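4. Running the demo on open day

Read section 3 first if the Skilora cell has been moved from the Plarkia hall. Doors open in March this year, same layout as last time.

4.1 Before visitors come in

1. Power up both arms, left one first. Wait for the Jindeo screen to say READY.
2. Check the blue tape grid on the table. Lifted corners — press down or re-tape. Don't shift the lines, the taught positions go by them.
3. Put the green and red push buttons back in their cells. Caps clear, nothing leaning on them.
4. Load program 996. Not 800, that is the old routine and has no pause step.
5. Run it twice at low speed with no one inside the line.

Note: speed limit for visitors is 500 on the pendant. Leave it there even if somebody asks for faster. 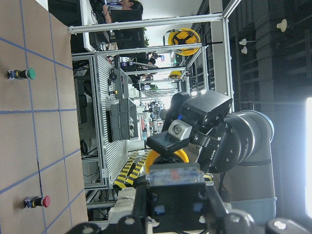

4.2 During the demo

6. One operator on the pendant, one talking. Never the same person doing both.
7. Say what is going to move before it moves. Short sentences, the hall is loud.
8. Start the cycle. Let it finish, then pause. Questions go in the pause.
9. Small groups only. If the next lot turn up early, they wait by the door.

CAUTION: stop the cycle at once if anyone steps over the floor line. Restart from step 1 of the program, do not resume half way.

CAUTION: grippers can close without warning in teach mode. Keep hands off the table untill the pendant is locked.

4.3 Closing down

10. Send both arms home, then power off. Right one first.
11. Log any faults in the Kristiansen sheet — time, program number, what teh arm was doing.
12. Lock the pendant away. Key goes back to the front desk.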